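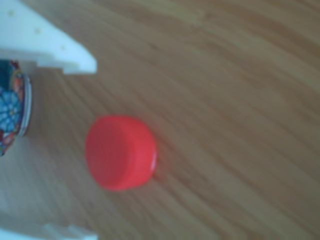

Skenstead open day -- anyone else go?
General discussion > Demos and visits

gearlash
Went Friday afternoon. Kaduretti had the corner room with the arm, and the job was picking up a red bottle cap and dropping it in a mug. That was the whole demo. The handout says 300 practice runs went into it. I've seen a toddler get it in 2.

I asked what happens if you swap the cap for a coin and got "we're looking at that." I asked the same thing last November and got the same answer.

Dai
You're being hard on them. A cap on bare wood is a lousy thing to grab. It's small, it's shiny, it rolls if you catch the edge. The attempts I watched were slow but it did get there. I was standing where I could look straight down into the mug.

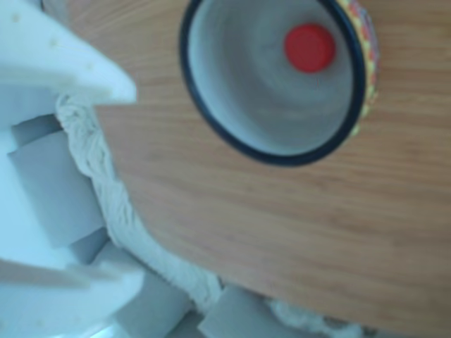
Re: Skenstead open day -- anyone else go?

gearlash
Fine, cap in mug. How many tries did you stand through? The handout doesn't give a success rate anywhere, and I read it twice on the bus. If it was 100 out of 100 they'd have printed it on the door.

kistow_705
I had the same problem with it. The woman running the session, Begoña Sarmiento, was straight with people, I'll give her that. She said they don't quote a rate because they keep changing the setup. Okay, but then don't put "reliable" in the title of the talk.

My other gripe is the mug. It's big and wide open, with a thick black rim that stands out against the wood. Try it with a narrow glass.

Dai
A clear glass is a different problem and you know it. They had the mug out on its own between sessions and anybody could have gone up and asked about it. Did you?

kistow_705
I did ask. She said they'd tried other cups and "some were worse." That's an answer, I guess.
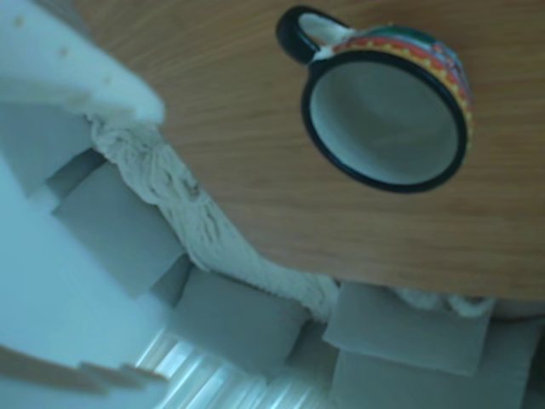

The mug on the demo table, Kaduretti room

gearlash
Nice mug, though. I'd take the mug over the arm.

tin_lid
Didn't go, so take this for what it's worth -- does anyone know if the arm was running by itself or if there was a person on a controller in the back? A place I used to work did that for visitors and didn't mention it.

Dai
By itself, according to Begoña. I didn't see a controller.

gearlash
"According to." I'll email and ask for the run logs. If they send anything I'll post it in this thread.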